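## 5. Starting a shift at the candle table (Skester cell)

For whoever opens. Replaces the October sheet, bin the old one. Questions to Rosario Benedetti on days, Zodwa Mahlangu on lates.

What's different for you: you no longer place tealights by hand. The arms do the placing, you set out, watch, check and clear. Same people per shift as before. Job title on the roster goes from "setter" to "cell lead", pay grade under review, ask Zodwa not me.

### 5.1 Before power

1. Walk around the table once. Cables off the wood, nothing draped over the rails.
2. Look at both grippers. Wax on the jaws = wipe with dry cloth. No solvent.
3. Set out the holders and tealights per the job card. Holders upright, cups empty.
4. Rotate each tealight cup once with a finger. If it sticks to the wood, lift it, wipe under, put it back.
5. Tell the person next to you that you're powering up. Out loud. A nod doesn't count.

> **CAUTION:** Arms hold position when powered and sag when they're not. Never cut power with your hand under a forearm.

### 5.2 Power and home

1. Main switch on. Wait for the status page on the monitor.
2. Log in with your own badge number. Do not use Rosario's, we can tell.
3. Pick the job. Candle work is job 203. Anything else, stop and ask.
4. Press HOME. Left arm goes first, then right. Stay outside the floor tape untill both stop.
5. Speed to 5 percent for the first cycle. Only go to 100 after a clean one.
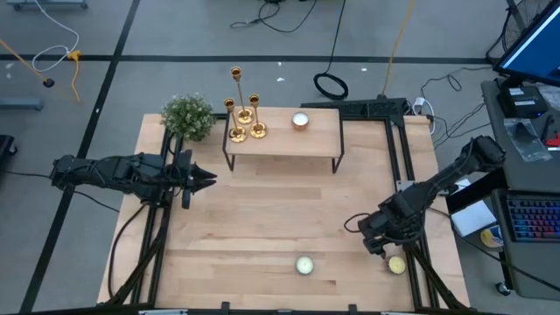 If the first cycle isn't clean, stay at 5 and run it again. Two bad ones in a row, press HOLD and write it in the log. Don't nudge the candle mid-move to help it along. We all did this the first week and it teaches you nothing about whats wrong.

### 5.3 During the run

1. One person watches, one preps the next set. Swap every hour. Watching is tiring, more than it looks, so don't skip the swap.
2. Dropped tealight: HOLD, wait for both arms to stop, then reach in.
3. Dented cup goes in the reject tub. Don't bend it back.
4. Every 4,000 cycles the screen asks for a jaw check. Do it then, not at end of shift.

**Note:** HOLD is not the emergency stop. HOLD pauses. Red button kills power, see caution in 5.1.

**Note:** The cycle counter counts the machine. It's not used for anyone's review. This was agreed with Major when the cell came in, and if a supervisor tells you otherwise send them to Zodwa.

### 5.4 Handing over

- HOME, then speed back to 5.
- Log: drops, holds, anything odd. "Fine" is not a log entry.
- Tealights back in the box, lids closed.
- Tell the next lead in person. If there's no next lead (Sunday), power down fully and leave the sheet on the desk.

Hand setting is still done for the Ostia orders, so everyone keeps one hand-setting shift a month. Pick yours on the roster by the door. Kallidum training for new leads is one morning, paid, book through Rosario.

Next: section 6, jaw check and pad replacement.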